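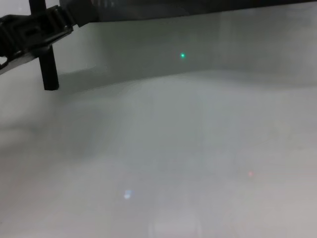
Minutes, Povimetti workroom users' meeting, Jun 20, 2023

Present: Marcelino Frota (chair), Mirela Rezende, Arlindo Lacerda. Apologies: Osvaldo Trindade.

1. Minutes of the April meeting were agreed.

2. Walls. The pale grey colour is to stay. Arlindo has a quote of 175 from Godoy for repainting. Agreed, up to a limit of 200.
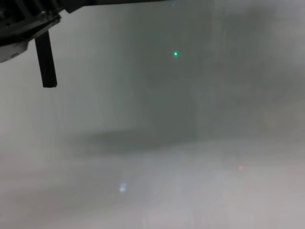 Mirela asked for the work to be done on a weekday. Arlindo to ring Godoy.

3. Keys. Two sets still to be returned.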